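From: Ettore Piras
To: Sketbridge Beaders list
Date: 26 August 2024
Subject: Re: [sketbridge-beaders] Elastic keeps snapping, what are you all using?

Anwara Bhattacharjee wrote:

> Hi everyone,
> I restrung three bracelets in May on the clear stretchy stuff from
> the craft aisle and two of them have gone already. One went in the
> car, beads all down the seat track. Am I tying it wrong or is it the
> cord? I do a plain double knot and a dab of glue.
> Also, does anybody sort mixed beads by size before stringing or do
> you just go by eye? I have a big jar from the Heywood sale and no
> idea where to start. My niece wants one for each of her friends.
> And what do you charge for a restring, if you charge?
> Thanks, Anwara

Anwara – quick one, I'm between things, sorry if this is choppy.

Cord first. The thin clear kind is fine for seed beads and kids' stuff. Anything with weight to it, no. I switched to the Skoketti 0.8 after the same thing happened to me and have had one break in 15 restrings, and that one was my fault (cut the tail too short). Pre-stretch it. Pull a length between your hands, hold, let go, do it again, then string. If you skip that it goes slack in a week and you see cord between the beads.

Knot. Double knot is probably your problem. Surgeon's knot, so over and through twice on the first pass, then once or twice more going back. Pull till it bites. Glue on the knot only, let it sit overnight, and THEN trim. Superglue makes the cord brittle, use the jewelry kind with the needle tip. Tuck the knot into the bead with the biggest hole if you can.

Check your bead holes too. Cheap glass can have a sharp rim and it saws right thru the elastic. Run a reamer around it, or a bit of fine sandpaper rolled up tight. If you can feel an edge with a pin, the cord can feel it too.

Sorting. I sort by size for anything round and all one color, by eye for the rest. One fat bead in a plain strand shows up right away. In a mixed one it doesn't matter much. For the Heywood jar I'd tip it out on a towel in batches, pull the broken ones and the ones with no hole (there are always some), and go from there. Mine had 193 usable and a lot of dust.

Layout. Don't string straight from the jar. Lay the whole thing out first, look at it the next day, then string. I have a proper bead board and half the time I end up using the bed anyway, cotton sheet pulled flat so nothing rolls. Light sheet is better if you're doing dark beads.

What I have out at the moment is four – dark red, all round; then a chunky one with yellow barrels and black and brown rounds in between; a little pastel one, white and pink and lilac and mint, odd shapes; and a frosted aqua.
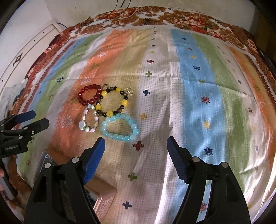 For your niece, I'd do one kind of bead per bracelet and save the mixed ones for people who'll look after them. Odd shapes catch on sleeves and then they get tugged. Barrels are the easiest to string but they eat up length fast, so measure the wrist with the barrels on and not off a tape. They sit further off the skin and it comes up short every time. Add a bead, try it, add another.

Charging: I ask for the cost of the cord and whatever they feel like. Ettie's shop in Grarnport used to want $28 for one, which seemed like a lot until I did my first one with a crystal that had a hole the size of nothing.

One more thing, keep them out of the shower. And roll them on over the hand, don't stretch them wide open. Half the snaps I see come from that.

I'll have the rest of the Skoketti spool with me at the next meetup, 81 yards on it last I checked, so bring a card and wind off what you need. Bring teh jar too if you want a second pair of eyes on it. Got to run.

Ettore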